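April, gripper budget

Stitero quote came back at 3,309 for the pair of fingers plus mount. Our ceiling is 3,000, so Senyo is asking whether they'll drop the mount. Polák wants 862 for fingers only, colour extra. Spare wrist camera can wait for next year's money. 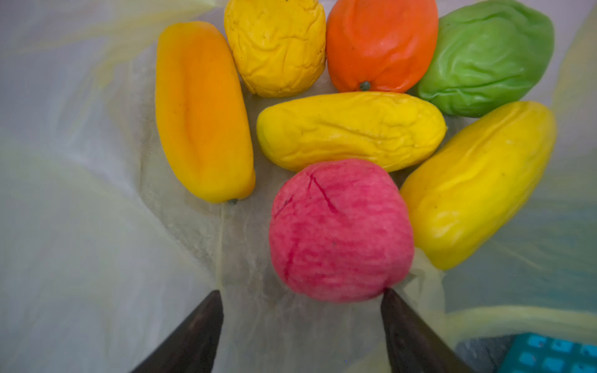
Wrist camera, current fingers at the apple, artificial fruit on plastic sheet.

Need 2 more sets of fruit whichever way we go. Nii to check Jikberg's catalogue before I raise the order.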